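Notes for Saturday, Skulto hall. Talk title: Wiping Down Is Not Cleaning Up. 40 min incl. questions. Morena Marino

Start without slides. Ask who wiped a counter this morning. Hands up. Then ask who picked the bits off first. Fewer hands, usually.

Point one. Crumbs and scraps come off BEFORE the cloth. Dry first. A wet cloth on a scrap of paper just smears it, then you have 2 jobs. Tell the bakery story here (flour, Vlad, the mop bucket). Keep it short, ran over in May.

Point two - color of the surface. People buy speckled tops so nothing shows. Fine at home. For a work table I want plain. Plain blue, plain green, whatever, as long as a pale bit shows up on it. Skotora went plain on every bench and the complaints book got thin. Don't read out the complaints.

Point three. One bit left is still a bit left. Teh last piece is the one everybody walks past. Pause here. Let them look at the slide when it comes, don't talk over it.

Middle section if time: order of work. Top down, back to front. Small pieces by hand, then brush, then cloth. Cloth folded in four, turn it when a side is dirty. Rinse at the end of each table. Not at the end of the shift!!

Hisulis people will ask about sprays. Say: after, never before. Move on.

Skip the glove part if we started late.

Handout is at the door, one per table, they can share.

Last slide, leave it up for questions. Pale scrap, blue-green surface, nothing else near it. Ask them - would you of stopped for it?
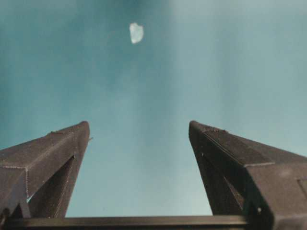

p. 436

Questions. Repeat each one into the mic, back row can't hear. Water. Thank Skulto for the room.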